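Chapter 7
Bathroom Care and the Vanity Area

In this chapter you will learn to:
identify the main surfaces in a guest bathroom
choose a cleaner suited to stone, glass and gilded trim
work through a vanity in the correct order
return guests' belongings to where they were found

Key terms: backsplash, etching, neutral cleaner, recessed basin, vanity

The bathroom takes up a small share of the floor area in most accommodation, but it accounts for a large share of guest complaints. Trainees at the Starkell guest house allow 11 minutes for the vanity alone. Most of that time goes to the mirror and the counter.

Natural stone needs particular care. Marble contains calcium carbonate, which reacts with acids. Vinegar, lemon juice and many descaling sprays leave dull marks known as etching. Use a neutral cleaner and a soft cloth, and dry the stone afterwards. Toothpaste should be wiped up as soon as it is noticed, as many brands are mildly abrasive.

Mirrors with decorative frames should never be sprayed directly. Liquid runs into the joint between glass and frame and can lift the coloured finish. Spray the cloth, wring it if necessary, and work from the top down.

Small items left on the counter belong to the guest. Move them to one side, clean underneath, and put them back in the same position. Caps are left as found.

Marble vanity with a recessed white basin and a wall mirror

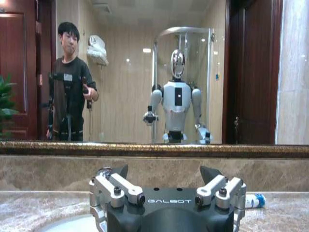
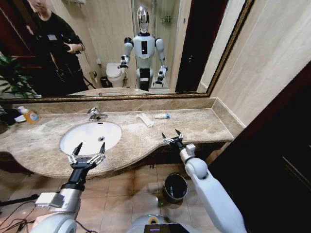
7.1 Order of Work

Begin with the mirror, then clean its frame with a dry cloth. Continue to the backsplash, the countertop and the basin. Taps are polished last. The toilet is cleaned with separate, colour-coded cloths, which must not be carried back to the vanity.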